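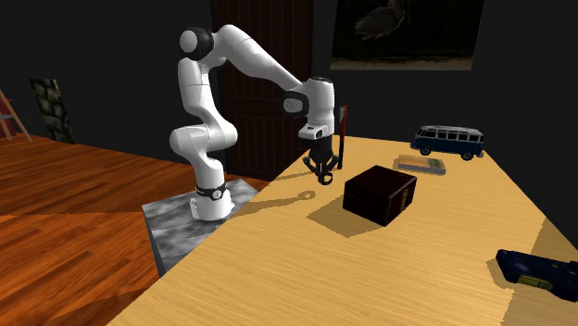

Simulated arm above the tabletop, gripper next to the dark brown box. Render from the Vellgate lab's simulator.

Visit to the Vellgate manipulation lab, 13 November 2022

The first hour went to Peixoto, the lab's simulation suite for training grasp policies. A policy is trained on rendered scenes only, then tested on a real arm with no further tuning. Each scene is a table, a seven-jointed arm with a two-fingered gripper, and household clutter such as books and toys. Room, lighting and table surface are changed between episodes.

The training set we were shown holds 2858 episodes. The method under test, called Modent, predicts a grasp point and a confidence value, and the arm backs off and looks again when the value is low. On the real bench it was run for 108 trials. The version without the second look failed 43 of them. The lab had not finished scoring the version with it, so no comparison was given.

Shadows took up most of the questions. An earlier build rendered them too softly, and the policy placed its grasps short of dark objects. The renderer was changed in September and the policy retrained on 3 machines.

The second hour was at Stellov, across the yard, which makes the gripper pads. Pad wear is not modeled in Peixoto. Both groups listed it as open work.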